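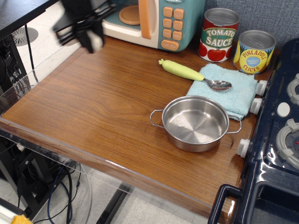
Fig. 1. Table with a clear acrylic panel and a toy microwave

Airport Information Systems
Handout 6: Sharing turnaround data between airline, airport and handler

12 shares | 2 comments

Lecturer: Halima Khaemba
Seminar group: Wednesday, with Kibet Lukumay

Last week we looked at check-in and bag drop. This week we move to the apron and to the data produced while an aircraft is on stand.

1. What a turnaround is

A turnaround starts when the aircraft stops and the chocks go on (in-block) and ends when it leaves the stand (off-block). In between come unloading, cleaning, catering, fuelling, loading and boarding. Several companies do this work, and each keeps its own record of times. The airline has a departure control system. The handler has a staff planning tool. The airport has the operational database, which holds stand, gate and flight times.

2. Why the records differ

Take an 81-minute turnaround at Hevavholm. The airline counts from the aircraft's own parking brake message. The handler counts from when the team leader presses "start" on a handheld. The airport uses a sensor on the stand. All three are called "in-block" in the reports, and they can be minutes apart.

Before joining any two data sets, write down for each field:
– who or what creates the time
– whether it is planned, estimated or actual
– whether it can be changed later, and by whom
– the time zone (use UTC for storage, local time for display only)

3. Target off-block time

The target off-block time is the moment the airline or handler expects the aircraft to be ready, with doors closed and the bridge removed. Air traffic control uses it to build the departure sequence. A late update costs other flights their place as well.

Two kinds of error matter:
(a) the target is wrong and is corrected early
(b) the target is right at first but is not updated when something slips

Most of the seminar will be spent on (b). Staff on the stand are busy, and updating a screen comes last.

4. Case: Planine

Planine ran a trial in August with a message broker supplied by Mollel. Each partner published its own events and subscribed to the ones it needed. The trial covered 600 turnarounds. Beatrice Kashindye's project report is in the reading pack. Read the section on duplicate events with care – the same fuelling message was sometimes sent by both the fuel company and the handler, and the first version of the software kept both.

Wostano, the handler, asked that staff names be removed before events were shared. Team numbers were used instead.

5. Terms to know

In-block, off-block, departure control system, operational database, publish and subscribe, event time against arrival time of a message.

6. For the seminar

Draw the message flow for one delayed departure. Show at least two partners, and mark where the target off-block time should have changed. One side of A4, by hand is fine. Send it to Kibet before the session if you cannot attend.

Reading: Kashindye, project report, parts 2 and 4. Xiao, course notes on time stamps.

Comments (2)

Jeptoo Rugemalira: Is the fuelling message in part 4 the start or the end of fuelling?

Cuiping Xiao: The end. The start message only came from the fuel company.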